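Category: Hardware Kits / Data Collection / README

November 19, 2018
By Thierry Pruvost

# Prirnness hand-held gripper kit: README and data card for the bedroom cloth set

This file goes together with the evaluation set we recorded during the loan of one Prirnness kit. It has two purposes. The first is to say what is in the folders, so that a person can load them without writing to me. The second is to give our opinion of the kit, which was asked for by Séverine Baudry before she decides on buying more of them for the Diltuvside group.

I write the two in one file since they depend on each other. Many of the limits of the data are limits of the tool.

## What the kit is

Prirnness is sold as a hand-held gripper tool with a wide-angle camera fixed to it. The operator holds it by the handle and squeezes the trigger, and the two fingers close. No arm is needed in the house. The recording is later converted to gripper paths, which a robot arm with the same fingers can follow.

In the box we received:

- the tool, already assembled
- 2 batteries and one charger
- one set of spare finger pads
- a hex key for the pivots
- a calibration card
- a printed manual, in English only

The conversion software is downloaded separately. The license for it is included in the loan, but it must be renewed each January, and this was not written on the order page. We learned it from the seller by email.

## What was recorded

The set is 206 episodes of cloth handling on and near beds. All were made in private homes with the agreement of the people living there. The operators were Aurélien Sabatier and Timothée Langlois. I did the conversion and the checking.

An episode starts when the operator presses the record button and ends when he presses it again. We did not cut the beginnings. So you will find some seconds where the tool only approaches the bed, and I think these seconds are useful for training the approach, but you can remove them with the script `trim_head`.

The tasks are:

- `pick_fold`: take a fold of a cloth between the fingers and lift it
- `drag_flat`: pull a cloth by one border until it lies more flat
- `uncover`: move a cloth off another cloth

We did not prepare the rooms. The instruction to the operators was to leave everything where it was and to work with the cloth that was there. In a laboratory we always have the white table and the one gray towel, and the models trained with it become confused as soon as the background has a flower on it.

## Folder layout

Each episode has its own folder, with the number of the episode as name. Inside there is the video, the file `width.csv` with the opening of the fingers, the file `pose.csv` with the path of the tool, and a short `note.txt` written by the operator on the same evening. The notes are in French or English, depending on who wrote them. I corrected only the spelling of the task names.

The file `index.csv` on the top level gives the task, the operator and the quality mark for each episode. The mark is `good`, `usable` or `bad`. Please do not train with the `bad` ones, they are kept for people who work on failure detection.

## The camera view

The lens is very wide and the corners of the picture are dark. The manual says this is normal. The advantage is that the fingertips and most of the room can be seen together, so the pose tracking finds enough points on the walls and furniture. The disadvantage is that straight things become round, and a bed looks like a hill. We provide the raw view and not the corrected one, because the correction removes a part of the sides and the tracking becomes worse.

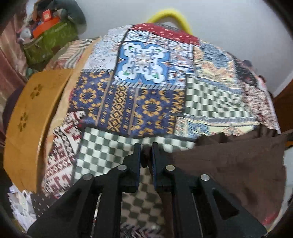 Contrast between cloth and fingers was our main worry before the loan. The fingers are black, and we expected that dark textiles would disappear between them. With the brown cloth lying on the patchwork bedspread, the fold between the tips can still be told apart, and the blue edges of the pads help to find where the finger stops and the cloth begins. The bedspread under it was harder for our segmentation model. It has green and white checks, yellow flowers on navy-purple, tile motifs and diagonal stripes next to each other, and the model wanted to give each patch its own object. If you use an automatic mask, please check the printed bedspreads by eye. I had to redraw the masks in 59 episodes.

The pads themselves are good. They hold thin cotton and also thicker throws, and they did not leave marks on any fabric. On satin they slide. We have only a few satin episodes and most of them are marked `usable` for this reason.

## Opinion on the tool

The linkage is simple and strong. The pivot pins are easy to reach, and after two weeks of daily work one of them needed to be tightened with the hex key, a job of one minute. Timothée says the trigger is too stiff for small hands. Aurélien has big hands and did not remark anything until I asked him.

The weight is acceptable in the beginning. After an hour the wrist becomes tired, and the quality of the episodes goes down, you can see it in `pose.csv` as a small shaking. We changed operators each hour after we understood this. For a team of one person I would plan long pauses.

The battery is the weakest part. The order page promises a full working morning with one battery. We never reached this, and we needed the second one before lunch on each day. The charger takes only one battery at a time.

The conversion software works, but the error messages are poor. When tracking fails, the program writes "pose invalid" and stops, without saying in which second of the video. I made a small script, `find_break`, that looks for the moment. It is in the `tools` folder and everybody can use it. I also sent it to the seller, who thanked me and did not say if it will be included.

For comparison we had for some days the Vutberg glove, which Jacqueline Hervieu kindly let us try from the stock of her company, Hervieu. The glove is more comfortable and gives finger force, which Prirnness does not give at all. But the hand in the glove does not look like the robot hand, and for our method it must look the same. If you need force, take the glove. For image-based learning I prefer Prirnness.

## Known problems in the data

- In 9 episodes the width file stops before the video. The missing lines are filled with the last value and there is a column `filled` to recognize them.
- The clock of the tool was set wrong on the first day. The times inside an episode are correct, only the date is false.
- Some notes speak of "the blanket" where the video has more than one cloth. Please trust the video.
- Sound was recorded by default for the first homes. We have removed it everywhere, and no audio file should be in the folders. If you find one, delete it and tell me.
- Left-handed use is not represented. Both operators are right-handed.

## What the set is not good for

It is too small to train a general cloth model from zero. We use it to adapt a model that was trained before on larger material, and to test if it survives in a real bedroom. It also contains no folding of complete garments. Some people asked for this, and Aurélien made a few trials, but with only one gripper the results were not nice and we did not keep them.

Please do not use the videos to study the homes or the people. The families agreed to the recording for work on robot handling, and for nothing else. Faces should not appear. I looked at all episodes for this, but a second pair of eyes is welcome.

## Recommendation

I recommend to buy one kit now, with additional batteries, and to wait with the others until the question of the yearly license is clear. The spare pads should be ordered at the same time, delivery was slow for us.

## Changes

- Second version: masks redrawn, `filled` column added, audio removed.
- First version: internal only.

Questions about the conversion go to me, questions about the homes and the permissions go to Séverine Baudry.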